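Chore Watch: Kitchen Counters

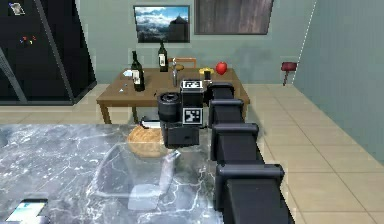 Page last changed: August

Can a machine tidy a kitchen yet? Partly. Our gallery follows kitchen work in simulation, where a failed grasp costs nothing and the same counter can be set up again 1000 times.

A black arm with its gripper over the back of a marble counter, next to a round tan item that looks like a loaf of bread. A phone lies near the corner. Bottles and an apple are on the table beyond.

Bread is harder than it sounds. Grip too hard and it crushes, too soft and it slips. In the Baneck trials the arm made 1464 attempts at soft items and got 490 of them to the right place. A person does the same job in seconds. We would not buy one for the house yet.

We use cookies to remember your settings. Accept | Manage

Related galleries
Folding towels at Drundora
Shelf stocking in Basville
Giraldo floor scrubber, 12 pictures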